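Home | Laundry | Closets | Floors | Odd Jobs | About

How to Fold a Knit Sweater Without Starting a Fight With It

March 31, 2018

Print this page | E-mail to a friend

Sweaters don't belong on hangers. A hanger gives a knit two little shoulder horns, and you will wear those horns to every meeting until June. So we fold.

You need a bed or a table. I use the bed, because the table has things on it and has had things on it for years.

Start by dropping the sweater on the bedspread and giving it a lazy shake from the hem. Don't yank. Knits remember being yanked. Lay it front side down if you can tell which side is the front, and if you can't, look for the tag.

Now the sleeves, where most people lose their patience. Take hold of one at the cuff end and bring it out to the side, clear of the body. Leave the body in whatever heap it landed in for now. It'll keep. 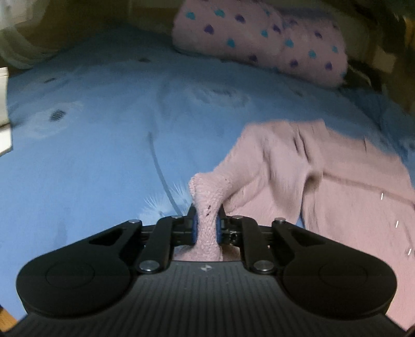
Do the other sleeve the same way, then flatten the body with your palms, working from the middle out. Big creases go. Small ones you can learn to live with, as I have.

Fold one side in toward the center, a hand's width past the neck, and lay the sleeve straight down over it. Repeat on the other side. You should now have a long strip with a collar on top. Bring the hem up to the middle, then fold once more to the neck. That's 2 folds, and anyone who tells you it takes 4 is selling a folding board. (I own the Bidex folding board. It is under the bed.)

Stack no higher than you're willing to rebuild when you want the one at the bottom.

If the knit has gone fuzzy, deal with that before you put it away. A cheap fabric comb and light strokes will do.

Comments (3)

grenby_attic: What about turtlenecks? Mine end up looking like a sock with ambitions.

woolly500: Fold the neck down first, then carry on as written. Works on mine.

nel: I roll mine. Please don't write in.

Print this page | E-mail to a friend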